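Collside Unit 4, pre-lease walk-round, November
Checked against the landlord's own sheet (ref 2639). Their result first, my comment after.

Fire exits clear: PASS
Rear door opens on the second shove. I would call that a fail and have written it down as one.

Extinguishers in date: PASS
Tags are in date. The bracket by the loading bay has been painted over, so I doubt anyone lifted that one off to look underneath.

Emergency lighting: PASS
Tested by whom? The log book stops at page 103 and the last entries are all in the same pen.

Floor loading sign: PASS
Sign says 200 kg per shelf bay. Holmgren fitted the racking and Briston moved it later, and I can find no paperwork for the second job. Treat the figure as a guess.

Roof and gutters: NOT SEEN
Ladder access locked. "No known leaks" is the agent's wording. There is a brown ring on the ceiling tile over the sink.

Electrical certificate: PASS
Copy supplied, page two missing. Asked for it twice.

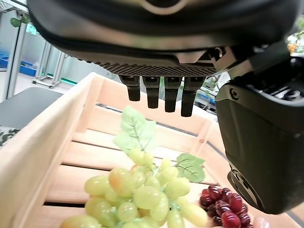 Can we sign if the landlord promises to fix the rear door afterwards?
Get the repair done and the door tested first, or have a date written into the lease with a rent reduction if they miss it.

Heating: FAIL
Agreed, for once. Stara quoted for a new boiler and the quote has run out.

Still to come: asbestos report, page two, key to the roof ladder.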